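Andava há meses a prometer a mim mesma que tratava das bolsinhas. Quem me lê há mais tempo sabe da minha fraqueza: eu não consigo passar por uma banca de feira sem trazer uma bolsa com fecho, uma necessaire, um estojinho, qualquer coisa que feche e onde se possa guardar outra coisa. O pior é que depois guardo as bolsas dentro de bolsas, e quando preciso de uma para levar os cremes na viagem acabo por usar um saco de plástico do supermercado (a minha mãe, se lesse isto, tinha um desgosto).

Foi a viagem a Prarkport, em outubro, que me fez perder a paciência. Eram onze da noite, a mala aberta em cima da cama, e eu à procura de uma bolsa de rede que tinha a certeza absoluta de ter. Não a encontrei. Apareceu duas semanas depois, claro, dentro de um saco de praia que eu nem me lembrava de ter guardado no armário do corredor.

Por isso decidi que desta vez ia ser a sério, com a mesa desimpedida, uma chávena de chá ao lado e o telefone noutra divisão. E comecei pelas que mais uso, que são as de rede e as floridas.

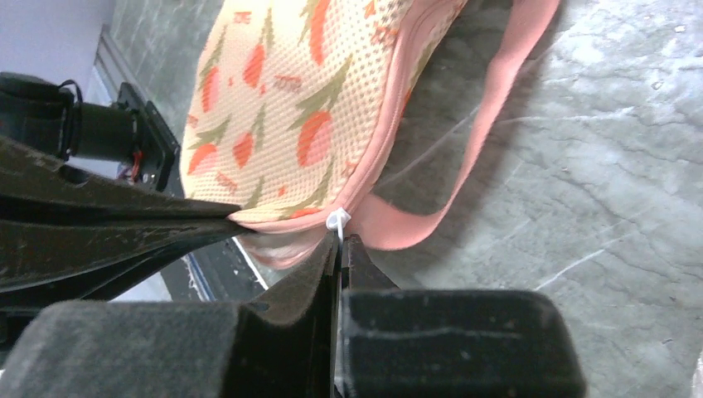
As de rede têm uma vantagem que só percebi ao fim de muitos anos de pó de maquilhagem espalhado pelos cantos: sacodem-se. Viram-se do avesso, batem-se à janela e ficam quase como novas. As de forro liso são mais bonitas por dentro, não digo que não, mas qualquer frasco que verta deixa lá uma nódoa para sempre. Tenho uma, comprada numa lojinha chamada Silell que ficava ao pé do meu antigo trabalho, que ainda cheira a champô de camomila, e já a lavei três vezes!

Quanto à lavagem, faço sempre da mesma maneira. Abro os fechos todos, passo uma escovinha de dentes velha pelos dentes do fecho e deixo de molho uns 25 minutos em água morna com um bocadinho de sabão azul e branco. Depois seco à sombra. Já pus uma na máquina, a 40 graus, e saiu de lá com o fecho todo ondulado, a parecer uma folha de alface. Serve agora para guardar molas da roupa, que não se queixam.

O passo seguinte foi o mais difícil, que é decidir onde é que cada coisa vai morar. Durante muito tempo tive tudo numa gaveta só, funda, daquelas onde a mão desaparece até ao cotovelo. Achava eu que era arrumação. Era só esconder a desarrumação com uma frente de madeira, e de cada vez que puxava por uma alça vinham mais quatro atrás, enroladas umas nas outras como cerejas.

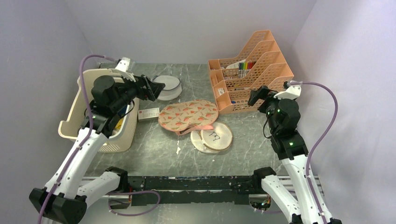 Agora gosto de ter as coisas à vista, em cestos e organizadores abertos, mesmo que isso me obrigue a limpar o pó com mais frequência. A regra cá de casa passou a ser simples: o que se usa todas as semanas fica no cesto, o que se usa em viagem fica no armário, e o que não se usou desde o verão passado vai para a caixa da minha irmã, que leva tudo para as vendas da paróquia dela. A caixa encheu, devo dizer. Entre bolsas, estojos, saquinhos de oferta e aquelas coisas que vêm com os perfumes, saíram daqui 60 peças. Fiquei a olhar para aquilo um bocado envergonhada e depois fui fazer mais chá.

Também aprendi a não comprar o organizador antes de arrumar, que era o meu erro de sempre. Ia à Gustuten, via uns cestos lindos, trazia três, chegava a casa e não cabiam na prateleira, ou então cabiam mas ficavam vazios porque as coisas eram compridas demais. Desta vez medi primeiro, com a fita métrica da costura, e fiz uns riscos a lápis num papel de embrulho. O cesto maior pode ter até 40 centímetros de largura, mais do que isso já bate na porta do armário. Escrevi o número na agenda e sublinhei, para não me deixar tentar na próxima ida às compras.

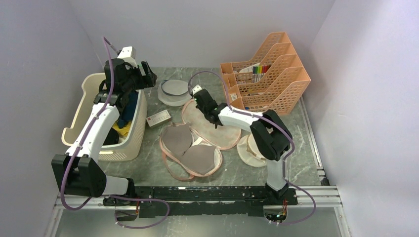 Escrito pela dona da casa, em outubro
Arquivado em: Arrumações, Coisas de pano

Falta-me contar da almofadinha de alfazema. Quando arrumei os tecidos pequenos lembrei-me de que a minha avó punha sempre uma no meio dos panos, e fui à retrosaria Türkmen comprar um retalho para fazer duas ou três. Ainda só cosi uma, e torta, porque a luz da sala ao fim da tarde já não ajuda e eu teimo em não pôr os óculos. Mas cheira tão bem que já me apetece abrir o armário só para meter lá o nariz.

Para a semana quero atacar a prateleira das toalhas, que está uma vergonha, e depois os sacos de pano das compras, que se multiplicam sozinhos atrás da porta da cozinha. Se alguém tiver um bom método para dobrar lençóis de elástico, deixe-me nos comentários, por favor! Já vi vídeos, já tentei com o canto para dentro e com o canto para fora, e acabo sempre com uma bola de pano que empurro para o fundo do armário.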